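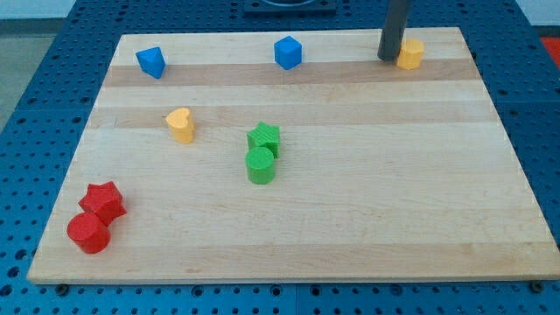

Last updated: April, 7:40 a.m.

1/ Notes on how I schedule math review for two kids at different levels. Replaces my older thread, which assumed one child and a fixed weekly plan.

2/ Each kid has a stack of index cards, one problem type per card. Front: a sample problem. Back: the dates it was reviewed and a check or a dash.

3/ New cards come up daily until they get 3 checks in a row. After that they go to a 28-day box. A dash at any point sends the card back to daily.

4/ Session length is 11 minutes, timer on the counter. If the timer ends mid-problem, the problem gets finished and nothing else gets started.

5/ Lena (fourth grade) carries nine daily cards at most. When I let it go to fifteen she rushed and the dashes doubled. Long division has been in daily since winter.

6/ Her brother does his orally. He can subtract with regrouping in his head but loses his place on paper, so I mark those as two separate cards.

7/ Akua Agbeko asked whether I count a self-corrected error as a check. Yes, if it's fixed before I say anything. If I so much as raise an eyebrow, it's a dash.

8/ Renji Tanabe runs the same system with a spreadsheet. Sorting is faster. I stayed with cards for the kids to handle and file themselves.

9/ Fractions: keep "same denominator" and "different denominator" on separate cards. I had them merged for 2 months and couldn't tell from the marks which one was failing.

10/ Word problems don't fit. The kids memorize the card. I pull a fresh one from the textbook each time and log only the type.

11/ Correction to post 3: a card coming out of the 28-day box with a check goes back in the same box. I don't retire cards until the end of the school year.

Related
Record keeping for mixed grade levels
Spelling lists: weekly vs. rolling
Choosing a timer the kids can't argue with
Portfolio review checklist, spring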